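Home | Forums | Covers & Editorials | Designers | Street Style | Members | Log in

Gernby winter issue: cover and editorial discussion

Posted Dec 27, 2025 by hemline_hal

My copy landed in the mailbox this morning, bent in half by a mail carrier with opinions. The cover is the Fakhoury coat in oatmeal, worn backward, over nothing much, with boots that could be used for fishing. The cover line reads THE NEW WARM. The model looks freezing.

Inside there are 19 pages of the main editorial, shot on the coast at Itau, and then a long feature on Brarkitico knitwear that reads as though Brarkitico wrote it. I have feelings about both, but I'll let somebody else go first.

velvet_ruin wrote:
I love this cover and I'm not sorry. Gernby has given us seven issues in a row of a blank wall and a bored face. At least this one has weather in it. The coat is a great shape and putting it on backward shows off the collar, which is the best thing Fakhoury did all season.

padded_shoulders wrote:
If the collar is the best thing about the coat, maybe put the face somewhere we can see it. I thought it was a picture of a tent.

hemline_hal wrote:
It does have a tent quality. For $2,549 you'd hope it slept two.

velvet_ruin wrote:
You'd complain if it was cheap, too. Remember the June issue? Everyone moaned that it was a mall catalog.

padded_shoulders wrote:
It WAS a mall catalog. There was a page of flip-flops.

lint_trap wrote:
Hello all, reading this while I wait on a load of sweaters. I want to talk about the Brarkitico feature, and mainly the care box on the last page, where it says the merino pieces can go in "any modern machine on a gentle setting."

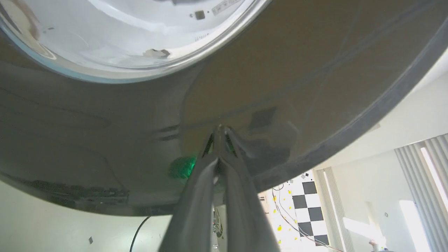
I own four Brarkitico sweaters, or I own three and a very nice one for a toddler. The fourth was washed cold, gentle, inside a mesh bag, exactly as the label said, and it came out with the sleeves of a person half my size. So when Gernby prints that any machine will do, I take it personally. Mine has the big round window and the shiny silvery rim, it's a sober dark gray all over, it looks like it belongs on a submarine, and it ate a sweater without changing expression. The stylist who wrote that box has people for this. Hand wash the things. Dry them flat and keep the cat away.

oxblood77 wrote:
Counterpoint: I've machine washed mine for years and they're fine. Are you sure yours wasn't the lambswool? The lambswool shrinks if you look at it.

lint_trap wrote:
It was the merino. I still have the tag. It is now the largest part of the garment.

oxblood77 wrote:
Then your gentle isn't gentle. Check the spin speed. Some of them go right on spinning like they're late for something, whatever the dial says.

lint_trap wrote:
I'll check. I resent that this may be helpful.

velvet_ruin wrote:
Can we go back to the editorial? The spread with the long red skirt on the rocks is the best thing Gernby has run all year. The wind did half the styling and it should get a credit.

hemline_hal wrote:
Agreed on the red skirt. Less sold on the one after it, with the cardigan tied around the head. I tried it at home. I looked like I had a toothache in 1910.

padded_shoulders wrote:
The red skirt is lovely. The rest is people in beige standing near water looking as if they've lost their keys. And why is every knit three sizes too big? You can't tell what any of it does. I would like one picture of a sweater that fits the person in it.

oxblood77 wrote:
lint_trap has one that would fit a toddler.

lint_trap wrote:
Too soon.

velvet_ruin wrote:
Big knits are the whole point of the season. Fakhoury did them, Brarkitico did them, everybody did them. If you want fitted, wait for spring, when it'll all be see-through and you can complain about that.

padded_shoulders wrote:
I've already started.

oxblood77 wrote:
Does anyone know if the subscriber cover is different? Mine hasn't come and the newsstand one here was sold out, or was never stocked. The man at the counter wouldn't say which.

hemline_hal wrote:
Subscriber cover is the same picture with less type on it. THE NEW WARM is gone. You can see more sea and, if you hold it to the light, a bit of chin.

padded_shoulders wrote:
Chin! All right, I'm buying one.

Contact the moderators | Copyright remains with individual posters | Back to top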